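November
By Eirini Chrysikopoulos

The robotics club at Stovbridge opened its workshop to visitors for one afternoon this month, and I went along with my nephew, who is thinking of applying there. The workshop is on the ground floor of the Vasilakis building, past the bike racks. We signed in at a folding table and were given name stickers and a map we didn't need.

Gaétan Chan, a second-year student, took our group through. The club has almost 30 members this year. Most of them joined with no experience, and the first few weeks are spent on wiring and learning to use the printers. After that they split into teams. One is building a line follower for the spring meet at Clultmont. We didn't get to see it because the wheels were on order.

The team we spent the longest with works on cloth folding. They use two arms with printed parts, mounted on a black table with a metal frame around it. Gaétan said cloth is harder to handle than blocks or cups, as it never lands the same way twice.
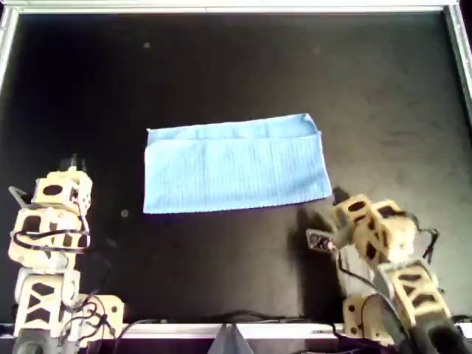 The folding table, with the blue cloth and both arms.

Stamatia Manolakis keeps the log for this team. She had 356 attempts written down in a binder, with a short note next to each one. The usual entries were "missed corner" and "grabbed two layers." The team's goal is 100 good folds before the end of the school year. They count a fold as good if the edges line up within a finger's width, and my nephew asked whose finger. It is Sombat Kaewsai's. He is the team captain.

The talk at the end ran 90 minutes, which was too long for the younger kids. Themis Theodorakopoulos, the faculty advisor, covered the budget, safety rules and how to apply. The questions were mainly about cost. Members pay for their own safety glasses, and the club pays for the rest.

Parking behind the building is free after 3 p.m. The next open afternoon is in the spring, and sign-up is at the front office.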